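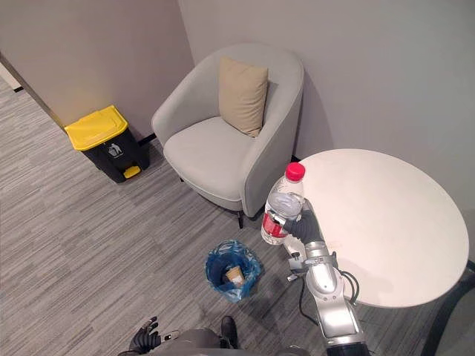 The trouble with the office hydration plan

Some time last November, the staff at Tulonis, a mid-sized insurance office on the third floor of a building you have driven past without noticing, got an email telling them they were dehydrated. It didn't say "might be". The company had signed up with a wellness outfit called Starnik, which would be supplying a phone app, a set of posters for the kitchen and a monthly talk over lunch. The fee was not mentioned. Sem Kuipers, a claims assessor there, remembers reading the email with a cup of tea in his hand.

"I thought, well, this is mostly water," he told me.

The app did not agree. For its first six weeks it refused to count tea or coffee toward the daily goal, then began counting them at half strength after enough people complained. The goal itself was the old favourite, eight glasses a day, which most of us have heard so many times that we no longer ask who said it first.

I did ask. I put the question to Starnik, and was sent a glossy PDF with a glacier on the cover. I put it again and was told the figure was "widely accepted". That's a bit like saying a rumour is popular.

What doctors tend to say, when you can get one to talk about something this dull, is much less exciting. Annelies Brouwer has been a family physician for 18 years and has a waiting room full of people with real problems. Her advice to a healthy adult sitting at a desk is to drink when thirsty, drink more when it's hot or you're moving, and remember that soup, fruit and your morning coffee all contain water. She makes exceptions for older patients, who may not feel thirst as sharply, for people prone to kidney stones, and for anyone on certain medicines. Those people should have a plan, she says, and it should come from somebody who has seen their chart.

"I get patients apologizing to me about water," she said. "They come in for a sore knee and confess they only had four glasses."

It would be easy to shrug at all this. Water is good, people like free things, and a poster hurts no one. But the programs cost money, and I have yet to see one that can show what the money bought. Starnik's own survey of its clients had 649 replies. It asked whether people felt "more aware" of their water intake. I'm sure they did, with a phone buzzing at them 13 times a day. It didn't ask whether they took fewer sick days, or slept better, or liked their jobs any more than before.

Roos Meijer, who runs human resources at Tulonis, defends the scheme, up to a point. She says the lunch talks were well attended. She also says lunch was provided.

Then there is the stuff itself. An office that starts worrying about water soon starts buying it. Tulonis has a tap, and the tap is fine, but within a month there were cases of bottled water stacked by the photocopier – a perk, according to the memo. Sanne Jansen, who orders the supplies, found herself signing for 306 bottles in a single delivery. Some people took two sips and left the rest in a meeting room. Others carried one about all morning and dropped it in whatever bin was nearest their desk. 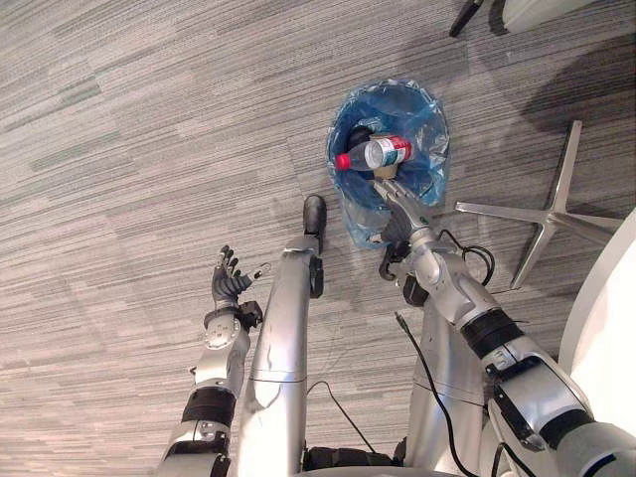

On the floor: a water bottle and a paper cup share a lined bin.

Recycling was supposed to take care of that. I've worked in enough offices to have doubts. A blue box down the hall is no match for a wastebasket at your feet, and I include myself in that.

Urho Juntunen, who advises small firms on benefits out of an office in Sarberg, thinks the appeal of these programs lies in how little they ask of the employer. Staff at one of his clients, a parts distributor called Ramalho, were asked what would make them feel healthier at work. They wanted shorter shifts before the holidays, a window that opened, and a manager who didn't email at ten at night. The firm priced the window, put it off, and bought an app.

"Water is cheap to have an opinion about," he said.

Tulonis will decide in the spring whether to renew. Meijer hasn't made up her mind and says she is waiting on a report from Starnik, who will be grading their own work. Kuipers has deleted the app from his phone. He still gets the emails, and was told in the latest one that he had fallen behind his team.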